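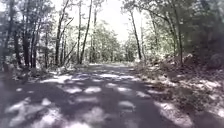

Outdoor mobile robots: Care and upkeep

The Bratham path rover is a small wheeled robot that drives itself along the woodland paths of the Sutherland estate, and it is looked after in a shed at the Bengate end by Huguette Ross and whoever happens to be free that day. It was put together from a Cadska drive base and is best known, among people who follow such machines, for how patiently it has been kept going.

Setup

Most of the setting up has to do with light. Under the trees the asphalt is a patchwork of deep shadow and nearly white sun, and there is no painted line or curb to steer by, only a soft edge where the pavement gives way to dirt and leaves. The rover's early software was fond of treating a bright patch as the end of the path (or, on a bad morning, as a wall), so the exposure is now set on the path itself, in the shade, with the bright sky left to wash out as it likes. The edge finder is then taught both verges, the scrubby one and the one below the rocky bank, and the rover is walked through at a crawl before it is allowed its usual pace.

Routine care

The lens is wiped before every run with a dry, soft cloth, and the mount is checked for play, a loose bracket being the commonest cause of wandering. Every 200 runs the wheels come off, and twigs and leaf stems are picked out of the axles, which is slow and rather pleasant work if the weather is kind. Tire pressure is checked on Saturday, along with the battery contacts.

Repairs

The left drive motor was replaced in January after 19 months of use. The new one ran a touch faster than its partner and the rover drifted toward the verge until the two were matched again, a job that took seven tries. The old motor is kept on the shelf for parts.

See also: Wheel odometry; Camera calibration; Path following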